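Teaching a robot arm to pick up junk, one grab at a time

May 19, 2018

I got to spend a morning at the Purar workshop in Stestport, and I have to say it was a lot more fun than I expected a room full of carpet and cables to be! The folks there are building up a big pile of examples for a learning system called Plolitex, and the idea is pretty easy to follow even for me (I can barely set up a printer). The arm reaches into a bin, tries to grab something, and the computer saves what the camera saw, where the fingers went and whether anything came up with them. Then it does it again. And again.

A session runs 90 minutes, and then the crew swaps in a fresh mix of stuff. The day before my visit they logged 542 grabs, which they seemed quite pleased with – November was mostly spent fixing hoses. Misses get saved right along with the hits, because the system needs to learn what a bad grab looks like too. 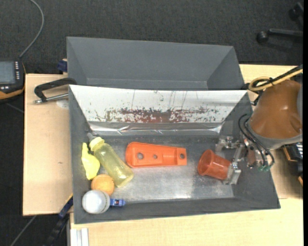 The Purar arm at work in the front bin, with its gripper down by a tipped-over cup.

What surprised me most was how ordinary the objects are. I was picturing neat little blocks, and there was a baby bottle in there, plus a ball and a long orange plastic part with holes in it. The crew likes shapes that cause trouble. See-through plastic is a big one, since the camera can have a hard time telling where a clear cup ends and the floor of the bin begins. Most of it comes from thrift stores and somebody's garage, and I was told I could drop off a bag of old toys if I felt like it. I just might.

I asked if a person could just show the arm what to do. They do some of that as well, steering it by hand for the first 30 grabs with any new batch, and those examples get tagged so they can be kept apart from the ones the arm tries by itself. I didn't get a turn, sadly.

The plan for summer is to get 2 more arms going in the old Domínguez building across the street, all feeding the same collection. The lease is signed but the power still needs work, so there's no firm start date yet. Purar says it will put part of the collection online for schools and hobby builders once the labels have been checked, and I'll post the link when I have it.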